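6.2 Packing the fabric pencil case

1. Lay the case flat on the table and open the zip fully.
2. Put pens in one at a time, tip first.
3. Keep the fabric clear of the teeth and close the zip.

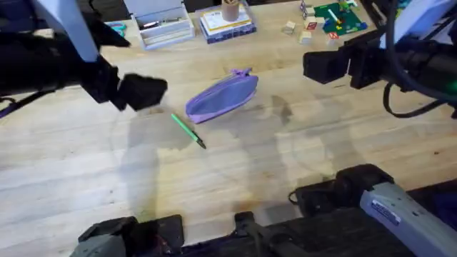
Fig. 22. Lavender pencil case and green pen on the tabletop.

Note: The Prolemine case holds pens up to 6 inches long. Do not force longer items.

Caution: Retract or cap all pens before packing. Ink marks on the lining cannot be removed by washing. For a replacement case, quote part 2069.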